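Lo que ando leyendo en febrero

Os escribo con la mesa llena de fichas y una taza de té que ya he recalentado dos veces. Este mes he vuelto a los Padres del desierto, que era una deuda pendiente desde la carta de otoño, cuando varios me preguntasteis por dónde empezar con los apotegmas y yo os respondí con una evasiva bastante vergonzosa (la verdad es que los tenía a medio leer).

Los apotegmas son dichos breves, a veces de una sola línea, que se atribuyen a los monjes de Egipto de los siglos cuarto y quinto. Circulaban de boca en boca, se copiaron, se ordenaron por temas o por el nombre del monje, y de esas dos maneras de ordenarlos salen las dos grandes colecciones: la alfabética y la sistemática. Yo siempre había leído la alfabética, saltando de un nombre a otro, y ahora me he pasado a la otra. ¡Qué diferencia! Cuando lees seguidos los dichos sobre el silencio te das cuenta de lo poco que se parecen entre sí. Uno manda callar, otro manda hablar si el hermano lo necesita, y el compilador los deja juntos sin despeinarse.

Mi método es muy poco monástico: leo por la noche, en el salón, un capítulo y a dormir. Hay noches en que me quedo en el tercer dicho porque no consigo pasar de él. El de abba Moisés, «vete, siéntate en tu celda, y tu celda te lo enseñará todo», lo tuve dando vueltas una semana entera, y sigo sin saber si me consuela o me regaña. 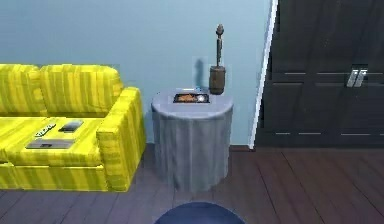 El grupo de lectura

Seguimos con las sesiones a distancia, a las 20 horas, y en la próxima nos acompaña Chin-lung Kwan, que lleva años estudiando cómo se tradujeron estos textos al latín. Le he pedido que nos hable de la palabra «acedia», que se nos atragantó en el último encuentro: que si pereza, que si tristeza, que si aburrimiento. Evagrio la llama el demonio del mediodía y describe al monje que mira el sol y le parece que no se mueve. A mí «pereza» se me queda cortísima, pero sé que por ahí hay partidarios muy firmes y tengo ganas de oíros.

Para preparar la sesión basta con el capítulo sobre la paciencia. Si alguien quiere más, la editorial Sial Vullero acaba de sacar una edición de bolsillo con notas; son 47 páginas de introducción que se pueden leer después sin ningún remordimiento.

Correo y rectificaciones

Una lectora de Zosutcombe me corrige, con toda la razón: en la carta anterior atribuí a san Antonio una frase que es de Poimén. Lo tenía mal copiado en la ficha desde hace siglos. Queda corregido en el archivo, y la ficha, rota.

También me preguntáis si los apotegmas tienen valor histórico. Pues depende de lo que se les pida. Para fijar la biografía de un monje concreto yo me fiaría poco; para saber qué admiraba y qué temía la gente que los copiaba, muchísimo. De esto quiero escribir con calma en la próxima carta, así que mandadme vuestras objeciones antes de que me ponga a ello.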